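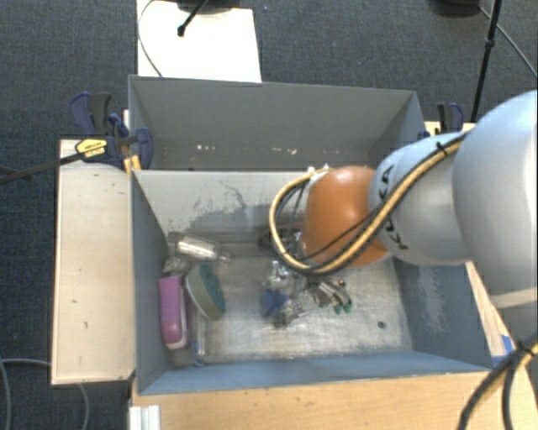 KUKA robotic arm over a grey bin.

Last updated: January, 4.15 pm

PRESS RELEASE

Brodska launches Trerkitz, a record frame you can open without taking it off the wall

Hello, I'm Þórey Laxdal, I run Brodska, and I'm very pleased to be writing this one, as it's been a long time coming. From this month you can buy the Trerkitz, our new wall frame for vinyl records. It opens at the front, it comes in two sizes, and you can swap the record inside while the frame stays exactly where you hung it.

If you've ever framed an LP you'll know why that got me so excited. My own first one was a present from my sister, a lovely old jazz album in a plain black frame, and one wet evening I wanted to listen to it. Off the wall it came, then the little metal tabs had to be bent back (goodbye, thumbnail), then the backing board, then the mount, and by the time the record was on the turntable I'd gone off the idea. It went back in the frame a bit crooked and stayed crooked for years. I started sketching hinges on the backs of envelopes not long after.

So, how does it work? The front of the Trerkitz is a single hinged door with a clear acrylic panel. Press the bottom edge and it swings open to the left, and there's a right-hand version too if you've got a bookcase or a door in the way. The sleeve sits on a felt-covered ledge and leans back against a soft panel, so nothing grips the corners. The record can stay in its sleeve behind, or you can use the clip-in spindle to show the disc next to the cover, if you've bought the wider frame. I like it with coloured vinyl, but my husband says it looks smart with plain black as well, and he's probably right.

The two sizes are the single, which holds one LP sleeve, and the double, which holds a sleeve and its disc side by side or two sleeves together. Gatefolds fit the double when they're opened flat. We did try for a seven-inch version, and I've got a drawer full of prototypes to prove it, but the hinge looked far too chunky on a frame that small, so we've left it for now. Please do keep asking, I read all the emails!

Both sizes come in oak, walnut and a painted finish we're calling Gakar, a dark bluish green I've been fussing over since last spring. It started out as the colour of the shutters on our workshop in Tefera and got a little darker every time I looked at it. It's matt, it wipes clean with a damp cloth, and it looks quite different under a lamp from how it looks in daylight, so if you're unsure ask us for a painted sample and we'll post one out free of charge.

The single Trerkitz costs £50, including the wall fixings and a paper template that shows you where to drill. The template is marked for hanging frames in a row as well, with the gaps already worked out. I hung nine up the stairs at home using it and only had to fill one hole, and that was my fault for holding it upside down.

A word on the panel. It's acrylic with a coating that cuts down the ultraviolet light, and it will slow fading. It won't stop it altogether. Please don't hang anything precious opposite a sunny window or over a radiator, in our frame or anybody else's. And if your sleeve is already in a poly outer, leave it in there, the ledge is deep enough.

We've made 2,000 frames for the first run. I've put 200 of those aside for independent record shops, who can order them at trade price, singles and doubles mixed however they like, and we'll send a counter stand along with the first order. If you run a shop and you'd like to see one before you decide, write to me and I'll get a sample in the post. I'm also happy to come and talk to anyone who'll have me, and I'll bring biscuits.

People who already own our older frames have been asking whether the new door can be fitted to them. I'm afraid it can't, the sides are a different depth and the hinge needs that extra bit of wood. We're still making backing boards and mounts for the old ones, though, and we'll go on doing so.

Orders are open now on the Brodska website and by telephone, and you can collect from the workshop in Tefera if you let us know beforehand. Journalists who would like a review frame, product photographs or a chat about hinges (I can go on a bit, be warned) should get in touch with me through the press page. Mornings are best, before the saws start up.

Þórey Laxdal
Founder, Brodska

ENDS

2 comments | 50 shares

Sign up to our newsletter for new finishes and workshop news. You can unsubscribe at any time.

We use cookies to remember your basket and see which pages people read. Accept | Manage settings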